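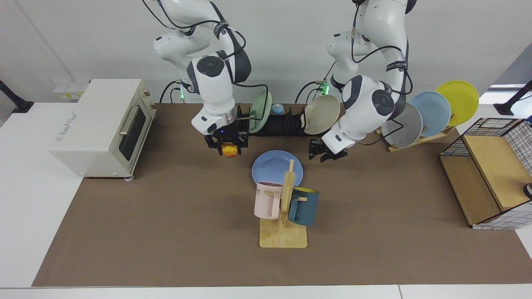
Setting Up a Two-Arm Bench: Notes for Week 4
Planning and Budgeting for Lab Equipment
Notes by Hina Jafri, January 26, 2021

Last week we got as far as the wish list, and I promised I'd go through the money properly this time. Grab your worksheet, because I'm going to follow the same order (more or less, I do wander).

Start with the arms, since everyone does. Fine, but please don't stop there! When I marked the August projects, almost every group had two arms, two grippers and a grand total at the bottom of the page. No table. No cables. One group had nothing for their arms to pick up, which made for a very quiet demo day.

So, what goes under "everything else"? For a kitchen-style bench I use four lines.

Line one is mounting. If your arms hang from above, you're paying for poles, brackets and somebody's time to get it all square. I put down $3750 for this and I don't apologise for it. Nimal Barua argued me down to less the first time and we ended up buying the brackets twice.

Line two is the work surface. A plain table plus a mat, $850. Get a mat that covers most of the table but leave a bit of the tabletop showing at the front, so you can tell when it has crept. A plain colour is easier to work with than a pattern. Measure your room first (Flekudgate students, your doorways are narrower than you think).

Line three is power. Count your sockets before you order anything, and label them. Coloured labels are cheap and they save a lot of crawling about.

Line four is props, and this is the one I get asked about most. Props are the ordinary household things your arms will be handling: plates, mugs, a dish rack, a small oven. I allow $400 to begin with and another $700 held back for the rest of the year. That sounds like a lot for crockery until you've watched a semester's worth of it hit the floor. 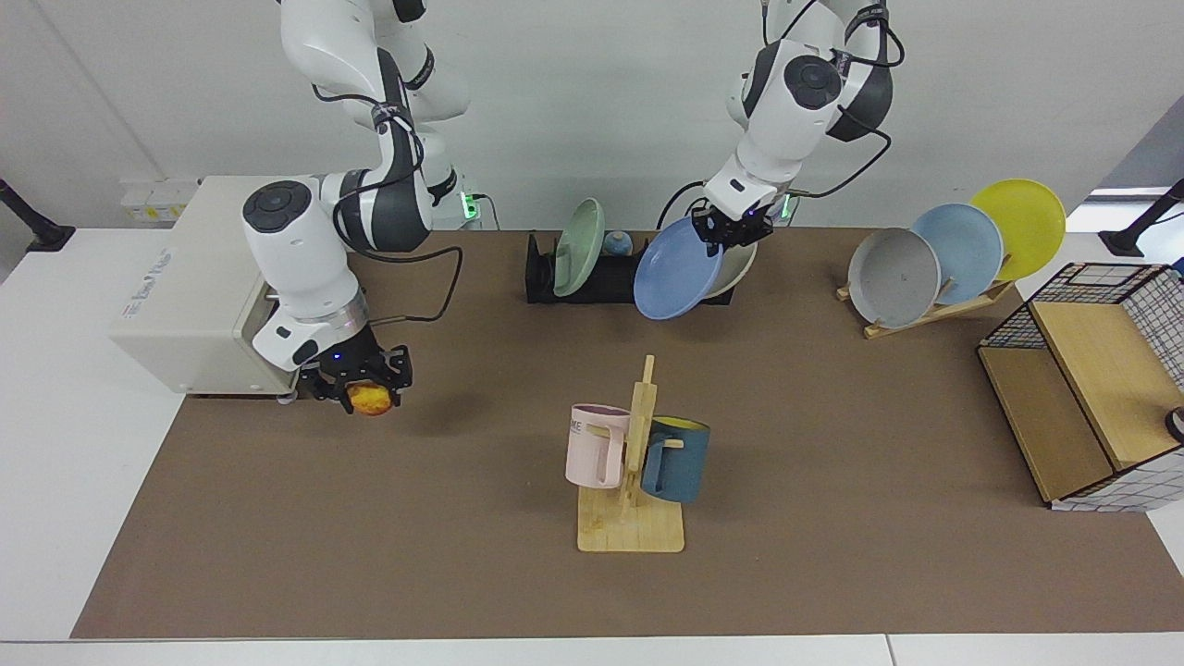 Figure 1. Plate going to the rack with the left arm. The plate stand, rack and mug tree all come out of line four.

Look at how much of that bench is storage of one kind or another. A rack, a stand, a mug tree, a cabinet at the side. Students budget for the plates and forget the thing the plates go into, and if your task is putting dishes away then the rack matters every bit as much as the dish.

A few things I'd like you to think about when you fill in your own line four:

Buy in different colours. A grey plate, a blue one and a yellow one are easy to tell apart when you're writing up your notes at the end of a long day, and they cost the same as three white ones.

Buy spares of the same item at the same time. Trukwood changed the size of their pegs on us between orders, and the old mugs wouldn't hang on the new tree. Teguh Ngau spent an afternoon with sandpaper.

Write down the supplier and the item number. Yes, even for a mug!

Now, quotes. You need two for anything over $700. For the class exercise we're using Kamora and Tshabalala, and both price lists are in the shared folder. Watch the freight on the Kamora one, it's on the second page and it isn't in the total. Tshabalala includes freight but charges for assembly, so line them up carefully before you decide which is cheaper.

For next week: finish all four lines, with a sentence or two beside each explaining your choice. Aliki Vlachopoulos and Iason Lambrakis have kindly offered to swap drafts with anyone who wants a second pair of eyes. Spreadsheet or handwritten, I don't mind, as long as I can read the totals. Bring a tape measure too, we'll be starting with the room plan.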